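Guides > Gaming at home > Care and cleaning

We use cookies to remember your settings. Accept | Manage

Keeping your game controllers clean and working

A controller is in your hands for hours, often together with crisps or a sandwich, and it collects more dirt than the console itself. With a little care it can serve you for many years. I repair pads for my friends and for the players of our small Guva league, and most of the problems I see begin with dust and grease.

Before you start, switch the controller off and take out the batteries or unplug the cable. Work on a plain, pale surface. A small screw that falls on a dark carpet is very difficult to find again. 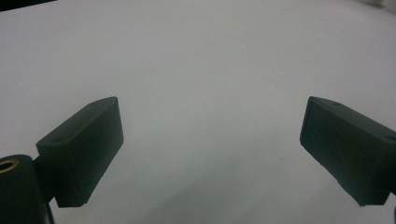

A pale surface, good for small jobs.

First wipe the whole body with a dry microfibre cloth. For sticky places, put a few drops of isopropyl alcohol on the cloth, never directly on the controller. The line where the two halves of the shell meet holds the most dirt, and a wooden toothpick goes along it well. Do not use a needle or a knife, they leave scratches.

Around the sticks use a cotton bud, almost dry. Turn the stick slowly in a full circle while you hold the bud against its base. If a button comes back slowly, clean its edge in the same way, press it 20 times and let it dry before you try it in a game.

Grips and rubber

Rubber thumb caps can be washed in warm water with dish soap. Leave them to dry overnight. My league colleague Uyên Cù puts hers on a radiator, but I would not advise it, because mine became loose after one winter. 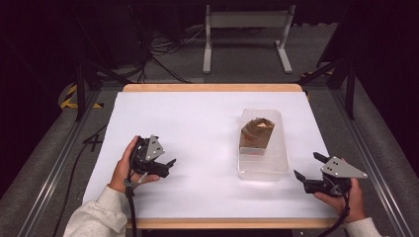 Dumorel, July

Cables and storage

Do not wrap the cable tightly around the controller. The wire bends sharply near the plug and breaks inside, where you cannot see it. Make a wide loop and close it with a soft strap.

Spare caps, screws and small adapters should live in one box with a lid, and the box needs a label. If you keep a pad unused for more than 14 days, remove the batteries. I have opened two controllers where old batteries had leaked, and only one of them could be saved.

When the stick still moves by itself after cleaning, look in the console settings for calibration or a larger dead zone. This helps in many cases. If it does not, the stick part is worn and must be changed, and for this you need a soldering iron and some patience.

Wagner Lacerda

Related
How to clean a mouse mat without spoiling it
Quieter keyboards for night players
Where to put the console so it can breathe
Headset cushions: when to change them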